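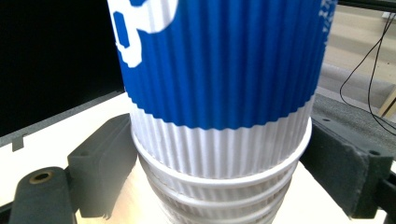 Sunday, started 9:40, Cistorholm bench

Goal today: get the unstack policy to stop grabbing two cups at once. Aiguo reran the eval overnight, top cup comes away alone on the flat white cups, falls apart as soon as there's a sleeve on.

Looked through the failures before touching any code. Almost all of them close too high, up on the blue part. Ripple sleeve squashes, fingers think they have contact, force threshold trips early, then the pull drags the next cup along. The rims are where we want to be: pads next to the first nested cup, and only then close.

So, two things mixed together:

1. Perception. Rim detector was trained mostly on plain walls. On the ripple wall it fires on the scalloped line where blue turns to white and calls that a rim. Wavy edge, strong contrast, can't really blame it. Highest score wins = wrong height.
2. Control. `close_until_contact` uses a single threshold for everything. OK for hard stuff, bad for a sleeve.

**10:30** Changed rim picking in Rollik: no more top score, now take the lowest edge that has another parallel edge under it. Nested rims come in stacks, the color line doesnt. Ran it offline on the 936 saved frames. Bad picks on sleeved cups went from 137 to 3. The 3 left are all overexposed table, white rim on white, edge just gone. Leaving those for now.

**11:15** Tianyou says don't lower the threshold, look at the slope of the motor current instead. Sleeve ramps slow, rim ramps fast. Plotted it, he's right, gap is clear on most logs. Put it behind a flag (`contact_mode: slope`), window is 2 ticks longer than I'd like. Adds lag. Check with the Vuvbridge driver people if we can read current faster.

**12:05** Config got overwritten when I pulled Long's branch, lost the pad offset and spent half an hour chasing a ghost. Offset is back in, and now in git where it should of been.

Planner: approach is still straight in from the side. Would like a small lift of the wrist before the close so the pads come up under the rim. Not today.

TODO
- exposure clamp on the wrist camera, rerun the 3 bad ones
- slope mode on the real arm, plain cups first
- mirror augmentation, is it even on? logo side vs. back of sleeve seem to score differently
- ask Aiguo for raw logs, not the resampled ones
- rename `rim_v2_new_final`, sorry

**13:20** Slope mode compiles, sim runs clean. Arm is free after lunch.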